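How to soothe dry, itchy skin with a soak and seal bath

If your skin feels tight and scratchy by teatime, this simple routine is well worth a go! I picked it up at a skin care evening in Fendthorpe and I've stuck with it ever since.

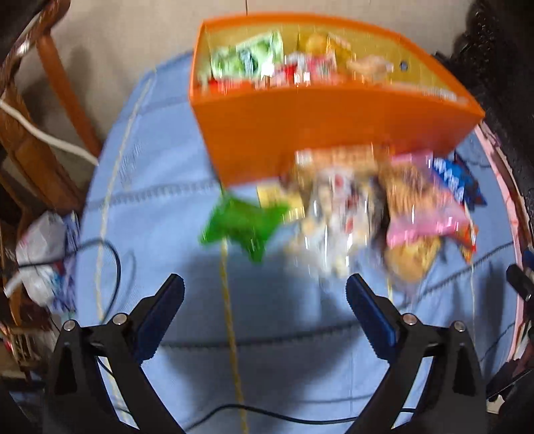 You'll need a plain, unscented ointment, a soft towel and a bath thermometer.

Run the bath to 37 degrees - warm, never steaming. If it creeps up to 40, add cold water and wait a bit.

Get in and soak for 13 minutes. Skip the bubble bath and leave the flannel on its hook, as scrubbing only makes sore patches angrier.

Pat yourself with the towel so your skin stays slightly damp. Then smooth on the ointment within 2 minutes, stroking downwards in the direction the hairs grow. Be generous on elbows, shins and hands!

Pull on loose cotton pyjamas and let it all sink in overnight - lovely.

Cracked, weeping or very hot skin needs a pharmacist or GP to look at it first.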